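The Boat to Preneck

The boat left Grodden at seven in the morning, and Eun-seong Chae was the first person on the deck. She had bought the ticket in September, when her mother was still able to talk about the trip. Two cabins, 4 nights, all meals included. Now the second cabin was empty, and the company had explained very politely that it could not give the money back.

The river was brown and slow. At breakfast the guide, a thin man named Roy, read the program aloud. They would stop at Cerireo for the glass market and then continue to Preneck, where there was a castle and 20 minutes of free time.

"Twenty minutes for a castle?" asked Eun-seong.

"It is a small castle," said Roy.

She laughed, and was surprised by the sound of it. Her mother would have liked this answer. Her mother had collected such sentences from every journey and repeated them at dinner for years.

In Cerireo it rained. Eun-seong did not buy any glass. She sat in a café with wet shoes and wrote a postcard to her mother's address, because it was the only address she knew by heart. She put 2 stamps on it, one more than was necessary.

When she came back on board, Roy was standing by the stairs with his list.

"The lady from cabin 3," he said. "And your companion?"

"She is late," said Eun-seong. "She is always late. We can go."

He looked at her for some time. Then he made a small mark on the paper and told the sailor to take in the rope. 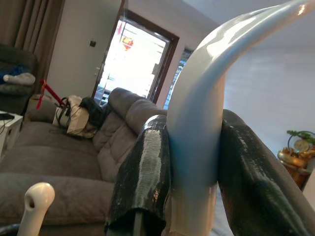 The engine started under their feet. Eun-seong went up to the deck again, chose a chair by the rail, and put her coat on the chair beside it, so that the seat was kept.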